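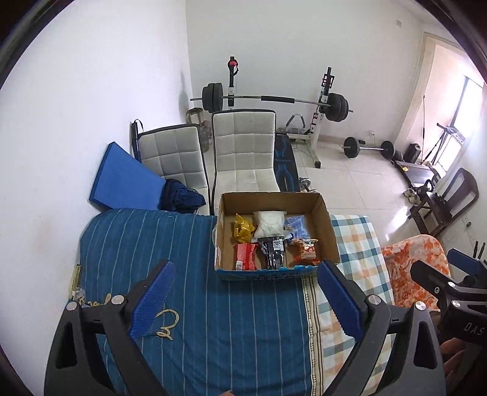 ## Snack and parcel drive for the Promthorpe night shelter

The winter drive closed at the end of last month and the last load went over to Promthorpe by van. Thank you to everyone on the three streets who left something out. The shelter now has enough dry food to cover its late arrivals into spring, and the kitchen there has asked us to keep going on a smaller scale.

From now on we will collect once a month instead of all at once. The shelter has one storage room, and in January it was so full that the staff had to keep boxes in the hallway. A steady supply suits them better.

### What they need

Wen-hsiung Man runs the evening desk and sent over a new list. People often come in after the kitchen has closed, so most of it is food that can be handed over as it is:

- Crackers, chips and pretzels in single-serving bags
- Granola bars, with or without nuts (keep the two kinds in separate bags)
- Instant oatmeal and cup noodles
- Tea bags and instant coffee
- Fruit cups with a pull tab
- Travel-size toothpaste and new toothbrushes

They have plenty of canned beans and pasta. Please hold on to those until September, when the big food drive starts again.

Everything should be sealed and in date. Last time we had to throw out two bags of opened cereal and a jar with no label. Homemade food can't be accepted, even from people the shelter knows well.

### How to pack it

Use a cardboard box you don't need back. Small boxes are easier on everyone, and anything over 20 pounds should be split in two. Leave the top open or fold the flaps over without tape — the shelter checks each box at the door and tape slows that down. If you're giving toiletries as well as food, put them in a bag of their own so the soap smell doesn't get into the crackers.

You don't need to sort by type. That gets done at the other end.

### Drop-off and pickup

The porch at 48 Vornthorpe Lane is open for drop-offs during the first week of each month. Put boxes on the bench to the left of the door, well back from the rain. If you can't get there, call or text Callum Garside the evening before and he will come by for it. He has room in the car for four or five boxes per trip, and he would like a second driver for April and May. The round takes 60 minutes, including unloading.

### Money

The drive brought in $3000 in cash gifts on top of the food. Most of it has gone to the shelter for a second refrigerator, and the rest is being held for bus passes. Checks can still be made out to the neighborhood association with "shelter" on the memo line. Receipts go out by mail at the end of the quarter. If you gave in December and haven't had yours, let Callum know, as a few came back with the wrong apartment number.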